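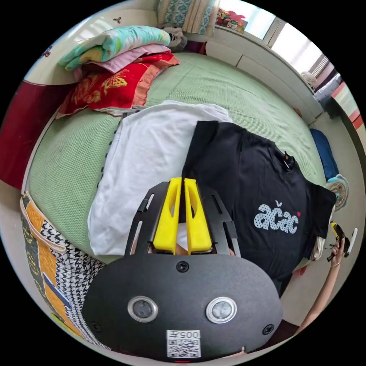 Reply from Flakell Laundry Support, Thursday 9:40 am
Black cotton shedding onto white is nearly always load size or drum filter. Which cycle, and was the filter rinsed?

Customer reply, 11:05 am
Cycle 18, mixed cottons, 40 degrees. Filter rinsed before, yes. Still got gray fuzz all over the white top, black tee looks fine. Both 100% cotton acording to the labels. Detergent is Vakix liquid, one cap.

Flakell, 11:30 am
Try: split darks and whites. Half cap only. Extra rinse ON. Tee inside out, polka-dot logo too.

Customer, 6:15 pm
Did all that. White top better, still bits on the dark striped edge. Lint roller got most of it. Tee ok, logo ok, no cracking. Shoud I rerun the white one or leave it?

Flakell, 6:20 pm
Rerun alone, cold, no detergent. Dry flat, skip the dryer. Keeping ticket open til you confirm.

Status: waiting on customer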